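Início | Tempo | Clima | Instrumentos | Entrevistas | Arquivo

Categoria: Meteorologia / Observação de superfície

Imprimir | Enviar por e-mail

A sombra do abrigo: como se mede uma temperatura máxima

Um valor de temperatura máxima só é comparável com outro se ambos tiverem sido obtidos nas mesmas condições de exposição. Danang Liem insiste neste ponto desde o início da conversa. Responsável pela rede de estações de Flonham, passou o mês de agosto a rever séries de máximas diárias e a separar as que podem ser usadas das que precisam de correção.

"O termómetro mede a temperatura do próprio sensor", explica. "A temperatura do ar é uma inferência. Tudo o que fazemos com abrigos, ventilação e altura de instalação serve para que a diferença entre as duas seja pequena e conhecida."

A rede de Flonham tem seis estações, quatro das quais com abrigo de ventilação natural. As duas restantes usam abrigo com aspiração forçada. Em dias de vento fraco e radiação intensa, os dois tipos divergem, e a divergência tem sempre o mesmo sinal: o abrigo natural aquece mais.

"Com vento moderado, as curvas sobrepõem-se. O problema aparece nas tardes calmas, que são precisamente aquelas em que se registam os extremos", diz Liem. "Um recorde obtido com ar parado num abrigo natural tem de ser lido com essa reserva."

A altura do sensor é outro fator. A prática corrente coloca-o entre 1,25 m e 2 m acima do solo, sobre relva curta. Em Sotley, a estação esteve durante anos junto a um parque de estacionamento asfaltado, e a série desse período apresenta mínimas noturnas sistematicamente altas. As máximas foram menos afetadas. Liem atribui a assimetria à libertação noturna do calor acumulado no pavimento, numa altura em que a camada de ar misturado é pouco espessa.
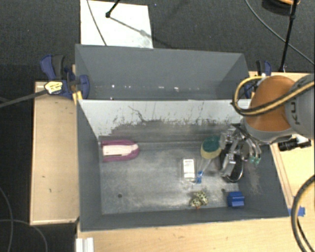 A mudança de local obrigou a um período de medições em paralelo. Arne Kröger, que tratou os dados, optou por manter as duas séries separadas no arquivo e publicar a correção como ficheiro à parte. "Quem quiser a série homogeneizada aplica a correção. Quem quiser o valor lido tem o valor lido", afirma. "Misturar os dois sem indicação é o erro mais comum que encontro em arquivos antigos."

Kröger chama também a atenção para o tempo de resposta. Um termómetro de mercúrio reage devagar e suaviza as flutuações rápidas. Uma sonda de platina fina acompanha rajadas de ar quente com poucos segundos de duração. Se o sistema guardar o maior valor instantâneo, a máxima diária sobe em relação à série antiga, mesmo que o clima do local não tenha mudado. Em Flonham, o registador calcula médias de um minuto e a máxima é extraída dessas médias.

"Sem esse pormenor, a passagem ao registo eletrónico aparece na série como um degrau", diz. "Já vi esse degrau interpretado como tendência."

Roswitha Stüber, que faz as calibrações, descreve um procedimento sem particularidades. As sondas são comparadas com um padrão num banho de temperatura controlada, em vários pontos da escala, e o desvio é anotado na ficha do instrumento. A deriva da sonda costuma ser pequena. Mais frequentes são os defeitos na cablagem e a sujidade do abrigo, que perde refletância à medida que o plástico branco amarelece.

"Um abrigo envelhecido absorve mais radiação. Limpa-se, e se a limpeza não resolver, substitui-se", resume Stüber. "A data da substituição fica registada, tal como a de qualquer corte de vegetação em redor."

Sobre os valores que circulam em painéis de farmácia e termómetros de automóvel, Liem é breve: não entram na rede. A sensação térmica também fica de fora das tabelas de máximas. Trata-se de um índice calculado, que no verão combina temperatura e humidade, e pode exceder em vários graus a temperatura do ar. "São grandezas diferentes, ainda que venham na mesma unidade. Num boletim têm de estar em colunas diferentes."

A próxima revisão incide sobre a estação de Hinton, onde uma sebe cresceu a oeste do abrigo e passou a reduzir a circulação de ar ao fim da tarde. Kröger quer primeiro comparar as leituras das 16 horas com as das estações vizinhas. A poda fica marcada para depois dessa comparação.

Imprimir | Enviar por e-mail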